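3.2 손잡이 형상과 서랍 개방력

수납가구의 사용성 연구는 주로 치수 적합성을 다루어 왔으며, 손잡이 형상이 초기 개방력에 미치는 영향은 상대적으로 적게 보고되었다. Hajdu와 Saarinen은 가로형 긴 손잡이에서 힘의 작용점이 넓게 분산되고, 중심에서 벗어난 위치를 당길 때 레일의 편마찰이 증가한다고 보았다. 본 연구에서는 이 가정을 검증하기 위하여 Pirna 지역 거주자 89명을 대상으로 손잡이 유형 4종에 대한 개방 과제를 실시하고, 유효 시행 427건을 분석에 사용하였다. 전면판 상부에 부착된 가로형 손잡이의 한 예를 그림 3에 제시하였다.
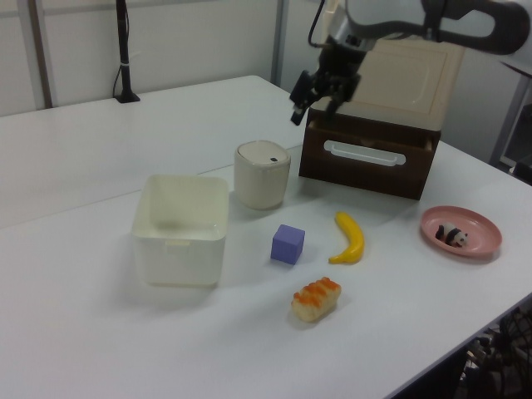 그림 3. 전면판 상부에 흰색 가로형 손잡이가 부착된 소형 서랍장

개방력은 손잡이 중앙과 좌우 말단의 세 지점에서 측정하였다. 측정 순서는 참가자별로 무작위 배정하였고, 서랍 내부에는 840 g의 균일 하중을 적재하였다. 작업면 높이는 참가자의 팔꿈치 높이에 맞추어 조정하였으며, 당기는 속도는 별도로 통제하지 않았다. 레일은 모두 Harahap 사의 동일 규격품을 사용하였고 윤활 처리는 하지 않았다.

분석 결과, 가로형 손잡이의 말단 조건에서는 중앙 조건보다 최대 개방력이 유의하게 높았다(p < .05). 구형 손잡이에서는 파지 위치에 따른 변동이 작았으나 주관적 불편도가 높게 나타났다. 이러한 경향은 Wendham 척도의 하위 문항 중 손가락 압박감에서 두드러졌다. 전면판 폭과 손잡이 길이의 비율은 본 실험에서 독립적으로 조작되지 않았으므로, 두 변인의 상호작용은 3.4절의 보충 실험에서 별도로 다룬다.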